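Last touched 22 February 2020. If you're reading a fork, check whether the numbers under "What's in it" still match your copy, because I renumbered the episodes once and may do it again.

# hirkmont-chores

A small pile of manipulation recordings, plus the scripts we use to read them, plus my running opinion on whether a robot can do your chores yet. (Short version: a few of them, slowly, if you set the table first.)

I started this as a private folder back in August. Rehema Mollel kept asking me for "that one clip with the cups" and I kept failing to find it, so now there's an index and a README and everybody can fail to find it together.

## Why chores

Most of what I read about robot hands is either a factory cell where the same part shows up in the same place forever, or a glossy video of a robot folding one shirt. I wanted the boring middle! Picking up a cup. Moving a cup next to another cup. Pushing a button on a switch box without shoving the whole box across the table. Turning a valve handle. That's the kind of stuff people do all day at home or in a shop without thinking about it, and it's where our hand still looks clumsy.

So the tasks come in two families:

- **house**: cups, bottles, lids, wall switches, cushions
- **shop**: push buttons, control boxes, valves, pipe fittings

We mix both on one table. Thư Trình argued for separate setups and I argued for clutter, and I won mostly by being the one who sets up the table. Her point still stands, though: if you want clean per-family scores you'll have to filter by the `task` field, and some episodes have house objects sitting a few inches from shop objects the arm never goes near.

## What's in it

| thing | count |
|---|---|
| tasks | 5 |
| sessions | 131 |
| episodes | 2302 |
| episodes with hand-checked labels | 740 |

The five tasks are `cup_pick`, `cup_place`, `button_press`, `valve_turn` and `lid_off`. Cups are by far the biggest share, so please don't train on everything at once and then tell me your model is great at chores. It's great at cups.

Each episode is a folder:

```
ep_0412/
 video.mp4
 joints.csv
 meta.json
```

`meta.json` has the task name, the session, the operator's initials, and an `outcome` that is one of `ok`, `fail` or `unsure`. I use `unsure` a lot. A cup that gets lifted and then slides down two fingers before it lands, is that a success? Lâm Đặng says yes if it ends up where it should. I say I wouldn't hand that robot my coffee.

## The cup business

Light plastic cups are meaner than they look. They weigh next to nothing, so a finger that arrives a hair early tips the cup before the rest of the hand gets there. Put the cup on something soft and you get a second problem, which is that the surface gives a little under it and your nice height estimate from the bare tabletop is off. We do plenty of runs on foam for exactly that reason. Homes are full of soft surfaces. Couches, beds, place mats, that folded towel by the sink.

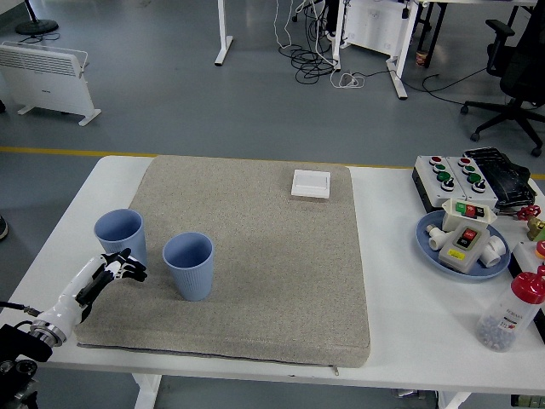 Having two cups of the same kind out is its own test. With one cup, even our dumbest baseline goes to the right spot. With two that match, it needs to pick one and stick with it, and the Drinow policy (our name for the small one, see `models/drinow`) loves to change its mind halfway there. If you only have time to look at one failure type, look at those. Filter on `distractor: same` and get a snack.

The ribs on the cups help with grip, I think. I haven't tested that properly. Đạt Vũ wants to compare against smooth ones and has promised to buy a stack.

## So can machines do chores yet?

Here's where I am today, and I reserve the right to be embarrassed by it later.

Picking up a cup from a known area: yes, pretty reliably, and much slower than you would. Placing it: yes, if you don't care which way it faces. Pressing a button: better than I expected. A big push button is a generous target, and the box usually has enough weight to stay put. The little switch boxes wander, and then the hand chases them, and then I hit stop.

Valve handles are where it gets rough. The hand can get hold of one okay, but turning means letting go, coming back and grabbing again, and we lose the handle on the second grab constantly. Lids are worse. I wouldn't call `lid_off` a solved anything. Half of those episodes need something else to hold the bottle still and we only have one arm in this setup, so be kind.

Could I sell you a dish-clearing robot based on this folder? No. Would I trust it to move plastic cups while I stood nearby? Sure, and I do it most mornings.

## Using the scripts

```
pip install -r requirements.txt
python tools/index.py --root data/
python tools/play.py ep_0412
```

`index.py` takes a few minutes the first time. If it complains about a missing `joints.csv`, the episode is from the early Quan sessions, when the logger wrote to a different folder. Run it again with `--skip-missing` and carry on.

`tools/ernen_convert.py` turns everything into the Ernen format that Nghĩa Thân uses. I don't use it myself, so bug reports go to Nghĩa and sympathy goes to me.

## Known problems

- Lighting changes between sessions and isn't logged.
- Joint timestamps drift against the video by a few frames in longer episodes. `tools/sync.py` fixes most of it.
- The room is a working room. Expect cables, furniture and the odd foot in the background.
- Operator initials are wrong in one session (two of us swapped and forgot to change it). It's marked in `notes/sessions.md`.
- `unsure` is not used the same way by everyone who labeled. See the argument with Lâm, above.

## Adding your own

Open a pull request with no more than one session in it, please. Record at least one failure on purpose. I get a lot of offers of perfect runs, and they're nice to look at, but a reader who wants to know what a hand can do around the house needs the drops too. Run `tools/check.py` first and paste the output into the request so I don't have to ask.

## To do

- smooth cups (Đạt!)
- mugs with handles, once we stop being scared of ceramics
- write down the table layout per session
- a second arm, someday, for the lids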